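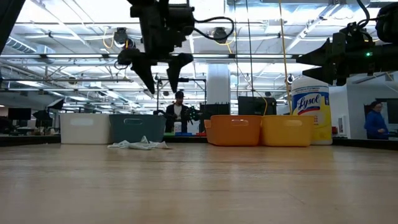
*Figure 1. Light wooden tabletop, with the grain in long streaks.*

June 16, 2023

# How People Choose a Table Finish: Our Term Project

When our group first sat down in April to pick a topic, we went back and forth for what felt like forever. We finally settled on something all of us had at home and had never given much thought to — the finish on a wooden table. One of us had just ruined a family table with a hot casserole dish, so the subject was fresh in our minds (and in her parents' minds, too!).

## What we asked

We wrote a short survey and handed it out in Plerkgate, mostly outside the library and at the Saturday-style craft market, where people are in no hurry and love to talk. We got 83 forms back, and 66 of them were filled in well enough to use. The rest had missing pages or, in one case, a very nice drawing of a chair.

We asked what finish people had on their main table, how often they took care of it, and what they would choose if they were starting over. We also visited Gorico, a small furniture workshop, where the staff let us try oil, wax and varnish on scraps of wood.

## What we found

Oil was the favorite, with 22 people saying they would pick it next time. Many of them liked that a scratch could be sanded and touched up at home. Varnish came second, mainly among families with small children, and 15 people told us they had no idea what was on their table at all, which we found oddly comforting.

Our own scraps told a messier story. The waxed ones felt lovely but marked as soon as we set a wet glass on them. The varnished ones held up well — except for one we had brushed on far too thickly, and it stayed sticky for days.

## What we would change

We should have asked how old each table was. Several people wrote long notes about tables passed down from grandparents, and we had no good place to put those answers. We would also like to repeat the survey in Arora, where more people rent furnished homes and may not get to choose.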